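From: Ilaria Guerra
To: skokosora-dev
Subject: Re: stem grasps, crossing stems

Brennan wrote on Monday:
> Does the new segmenter in Skokosora cope when two stems cross?
> The old one merged them and the planner picked a point on neither.

It does now, and I'm really pleased with it! The trick was to stop asking for one mask per object and trace each stem as a curve from the bloom down. Where two curves meet, direction decides which is which.

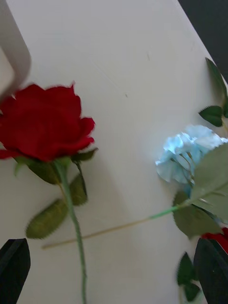 I trained it on 4,000 wrist views from the Cesthorpe bench, then held back 177 with crossings in them. The planner gets a curve with a width along it, so Cunel's grasp scorer works unchanged -- lovely, as I was dreading that bit. Leaves are still the weak spot. A serrated edge close to the stem can pull the curve sideways, and I'd welcome ideas.
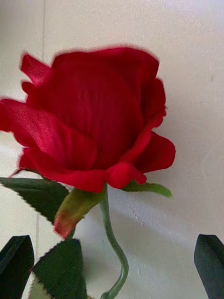 Does it need a depth image?
Only for the final approach; the tracing runs on colour alone.

The branch is stem-curves, merge request 235. Please try it on your own flowers and send me the bad ones.

Ilaria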